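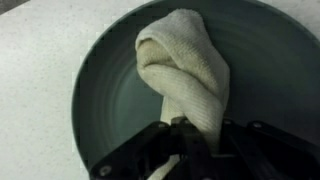
An off-white towel over a round teal dish at the Ketow Street kitchen.

Home News Neighborhoods Food Events Contact

Ketow Street kitchen asks neighbors for dish towels, and gets them by the boxful

December 13, 2019
By Doaa Bennani
Last updated: 2 p.m.

Anyone who has ever helped wash up after a big family dinner knows the moment when the last towel in the drawer is soaked through and there's still a mountain of plates to go. The good people at the Ketow Street kitchen have been living with that moment every week for a good long while, and this month they finally asked the neighborhood for help.

The kitchen, which serves a shared supper on Tuesdays and lends out its counters and stove the rest of the week, put up a handwritten sign by the front door asking for 100 clean cotton dish towels, new or gently used. By yesterday evening it had 900, and another bag was sitting on the step when Mounir Sqalli came to lock up.

"I thought we might get a few from the regulars and I'd buy the rest myself," said Sqalli, who runs the suppers and does a fair amount of the washing up too. "Then the boxes started. One lady brought her grandmother's, all ironed, with a note asking us to please use them and not save them for best. So we're using them!"

They've come in just about every kind you could think of: checks, stripes, a great many Christmas ones, and a big stack of plain pale ones from the Jillon bakery, which was changing over its linens anyway and was happy to send the old set across the street.

The plain ones seem to be the favorites so far. Eilif Söderlund, who has dried dishes at Ketow Street since the suppers began in July, will talk to you about ribbed cotton for as long as you care to stand there (I stood there quite a while, and enjoyed it). He likes a towel with some texture that bunches up nicely in the hand, so you can get right down into a deep bowl with it and around under the rim of a plate.

"A brand-new flat one just pushes the water around," he said. "Give me one that's been through the wash a hundred times and has gone a little ragged along the side."

The teal dishes have their own fans as well. They came from Hrnčiar, the pottery out on the Sturker road, and potter Igor Hrnčiar asked only that they be dried by hand so the glaze keeps its shine. That's a lot of drying on a supper night, and it's one of the reasons the sign went up in the first place. 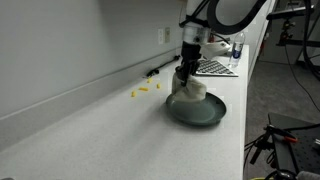 Where the extra towels will go

Even a busy kitchen can't use 900 towels, and Sqalli is the first to say so. He plans to keep enough to get through a few suppers between laundry days, and the rest will be folded into bundles of 10 and given away to families setting up a new home, along with whatever spare plates and cups are on the shelf.

Norbert Tichý is looking after the bundles and has already cleared his dining room table for the folding, with his wife's permission. If you'd like one, or know a household that could use one, leave a name at the kitchen any evening before supper. There's no form to fill out and no need to explain.

As for more towels, please hold on to them for now. Sqalli says he would gladly take wooden spoons.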